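Filed under: Grant updates / Music & Recording

Progress report, second period. Andham folk recording project
To: Zoia Hordiienko, grants
From: Elba Valdebenito

Zoia, sorry this is short, we're mixing all week. Main points first, money at the end.

Where we are

Nine songs tracked. Plan was to have all of them mixed by the end of March and we will miss that by a couple weeks. Vocals took longer than I budgeted for. Stefaniia had a cold for the first block of sessions and we threw out everything she sang, her decision and the right one. Redone since. The new takes are lower and slower and I like them a lot more than the demos you heard.

Band is as listed in the application except on bass. Vitalii Kravets has moved over from guitar and Trygve Sæther came in on fiddle and harmonium. The harmonium is on four songs now. It wheezes. We kept the wheeze on "Grodance", which is the dance tune that closes side one, and cleaned it up elswhere. 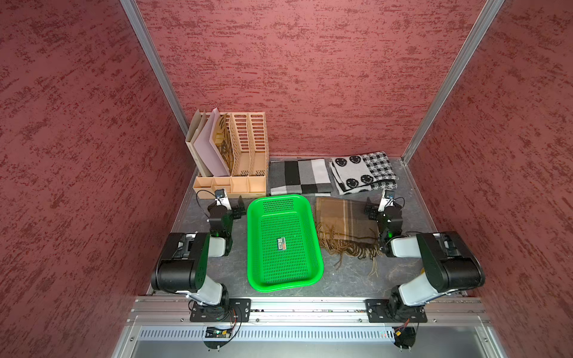 Still open on the recording side: the brass on "Salt Road" (two players, one afternoon, not booked yet) and a spoken intro that Vitalii wants and I don't. Will settle it between us before the master goes out.

Running order is mostly fixed. "Kravchuk" opens. It was track six in the application, but it's the one people remember after shows, and it has the long drone at the front that sets up the rest. "Ferry Lights" dropped to the second side.

Shows

Did the two preview shows we promised. First one sold 40 tickets in a room that holds a few more than that. Second was free entry and badly advertised, my fault, poster went up late. Those who came stayed for the whole set and a lot of them asked when the record is out. Played seven of the nine songs both nights. "Ferry Lights" fell apart the first time and we rewrote the ending on the drive home.

Mixing and mastering

Mixing is in-house, me and Trygve. Five songs done, two close, two not started. Rough mixes are loud in the low mids and the fiddle is too far back on everything, we know. Mastering is going to Vumow, quote accepted, slot held for when we're ready. They want the files all at once, so no point sending you masters one by one. I can send roughs if you want something to play the panel.

Pressing

Small run of vinyl plus download. Test pressings come first and need sign off from all four of us. Sleeve art is drafted, lyrics sheet is not. Stefaniia is doing the translations for the three songs that aren't in English and wants a native reader to check them befor print.
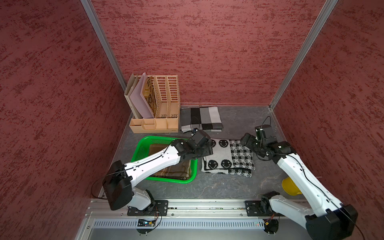
Money

Spent so far: 1,960, nearly all of it studio hire and session fees. Travel came in under. The 40 set aside for strings and reeds is gone and we covered the rest of that ourselves. Mastering and pressing are not billed yet and will be the big items next period. No change to the total asked for.

One request. Can we move what's left of the travel line into session fees to cover the brass? Need a yes or no before I book them.

Next report

Will have finished mixes, the Vumow invoice, and a date for the test pressings. Also the audience forms from the preview shows, typed up. Call me in the mornings if anything's unclear, I'm in the mix room after noon and don't pick up.

Elba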